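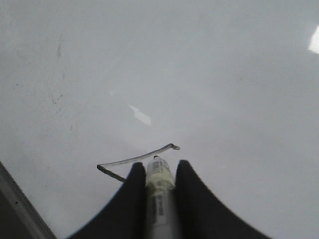
Geltthorpe Birdsong Notes

Welcome! A small, growing set of dawn chorus recordings from the lanes near Geltthorpe, with notes on what was singing and when. I love these birds, and I hope you'll enjoy them too!

What's in it
36 recordings, each up to 10 minutes long
notes.csv, one row per recording
Still to add: the November robins
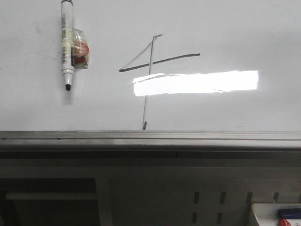 Marker at the whiteboard, black chisel tip down.

Using it
Free for any use. Corrections very welcome, especially on the warblers!

Last updated April 17, 2018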